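Plalex opens its Prarthorpe packing room for small orders

PRARTHORPE, October 1, 2020 – I started Plalex with a shelf of empty tubs and a kitchen table, so it makes me very happy to write this one myself! From today our packing room in Prarthorpe is taking small orders, and by small I mean 100 tubs and up. Until now you had to order a whole lot more than that before we could fit you in.

We fill and pack for people who make things at home or in a little shop – bath salts, buttons, beads, hand balm, that sort of stuff. You send us the goods and we put them up in round lidded tubs, ready for your label or with the label already on. We come in five sizes now (it was three in February) and the plain white one is still what most people ask for.

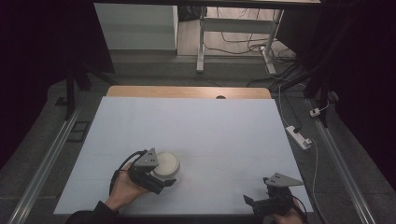

I'm a bit fussy about tables. We tried working on bare wood and I never liked the sound of it, or the way things slid about, so I had foam board put down and the whole room got quieter. It wipes clean in a minute and I can swap a board when it gets tired. Lids get checked by hand before a tub goes in its carton, and if one feels wrong we change it.

The first customer on the new small order plan is Hsiao, a tea and spice shop that has been after me about this for almost a year. Brerkesard, who make our cartons, have cut us a new one that takes 11 tubs lying snug, plus a larger one for mixed sizes.

Small orders go out within eight working days of your goods getting to us. If you'd like to try a tub before you order, ask for a sample pack and tell us what you plan to put in it. Prices and the order form are on the Plalex website, and the Prarthorpe office is happy to take calls.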